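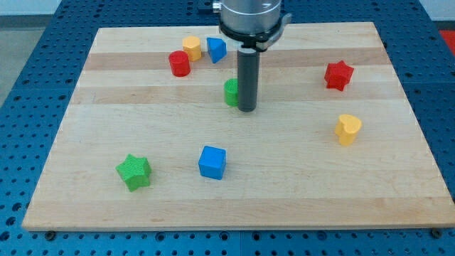 Danica Gajdoš wanted to know why she should bother oiling a new board at all when it looks perfectly good out of the wrapper, and whether she could skip this section and go straight to chopping onions. You can, Danica, and the onions won't mind! But a board that goes into its first sinkful of water without oil will come out feeling like a cat's tongue, and then you'll be back here anyway with a sheet of sandpaper in your hand.

Section 2. First oiling and weekly care

I wrote this part for anyone with a Folwood board, but it works for any plain wooden board, and for spoons, salad servers and rolling pins too. Leave out anything that has been varnished. If you aren't sure, put a drop of water on it and come back after your tea. A drop still sitting up proud, like rain on a waxed car, usually means there's already some sort of finish on the wood, so ring me before you go any further.

What you'll need

- The 200 ml tin of Wodach board oil (part 2067 on the order form). One tin is plenty for a board and a jug of spoons.
- Cotton rags. Old T-shirts are lovely, old towels leave fluff everywhere.
- A sheet of fine sandpaper.
- Something to prop the board on so air gets underneath. I use a cake rack.
- Newspaper, or a tray you don't love.

CAUTION: Oily rags can heat up and catch fire by themselves if you screw them into a ball and chuck them in the bin. I used to think this was an old woodworker's tale until I found a warm one in my own shed. Lay them out flat outdoors until they've gone stiff, or soak them in water and put them in a lidded metal tin.

CAUTION: Read the allergy line on the tin if anybody in your house reacts to nuts or seeds, and do the same with any other oil you use instead.

First oiling

1. Wipe the board all over with a damp cloth and stand it on its edge to dry. Overnight is best. I know you want to get on with it.

2. Run your palm over it. You'll feel little whiskers of grain that weren't there before. Sand them off lightly, always along the grain, and go over the corners while you're at it (I like a corner that doesn't bite).

3. Get rid of the dust with a dry rag. Do the ends as well.

4. Stand the tin in a bowl of hot tap water with the lid loosened. Warm oil goes in more easily. Please don't put it on the hob or in the microwave.

5. Pour a puddle the size of a digestive biscuit in the middle of the board and push it outwards with a rag. Keep going until the whole face looks wet, then turn it over and do the other side.

6. Do the end grain twice. It drinks like nothing else, and it's where splits begin.

7. Put the board on the rack, make yourself something to eat, and come back when you've washed up.

8. Wipe off everything that hasn't soaked in. Be quite fierce about this! Oil left sitting on top turns into a tacky skin that picks up crumbs and cat hair.

9. Leave it somewhere airy until the next day, then repeat from step 5.

10. After the second coat, leave the board alone for 7 days before you use it.

NOTE: Both sides, every time. A board oiled on one face only can cup like a saucer, and mine did, the year I was in a hurry before Christmas.

NOTE: Yoshinori Nakajima at the Masri workshop puts his boards in an airing cupboard to cure. I've tried it and got a cupboard full of towels that smelled of walnuts, but he swears by it, so I pass it on.

Weekly care

1. Wash with hot water and a squirt of washing-up liquid, rinse, and dry with a tea towel straight away.

2. Stand it on edge. Don't lean the flat of it against a tiled wall, or the back stays damp.

3. If it smells of garlic, rub it with half a lemon and coarse salt, leave it for as long as it takes to boil the kettle, and rinse.

4. When the surface starts to look dusty or pale, give it a wipe of oil in the evening. In Dikthorpe, with our water, that's every few weeks. Yours may go longer. October is the month I always catch up, when the heating comes on and everything wooden in the house starts to sulk.

CAUTION: No dishwasher. No soaking in the bowl under the saucepans either, even just while you eat.

If something goes wrong

Sticky surface. Too much oil left on. Rub in a little fresh oil to loosen it, wait for as long as you'd let a pot of tea brew, and wipe it all away hard. It may need doing again.

White patches. Usually water that got in before the oil had cured. Let the board dry right out, sand the patch lightly and start at step 3.

Board rocks on the worktop. Lay it hollow side down on a barely damp towel overnight and look at it in the morning. If it has gone flat, dry it on edge and oil both faces.

A crack at the end. Stop using the board and don't fill it with oil hoping it'll close. Send me a photo and we'll see what can be done. Short ones can often be trimmed off, and section 7 has the details on that.

Questions to the Folwood bench, Dikthorpe | © Folwood | Back to top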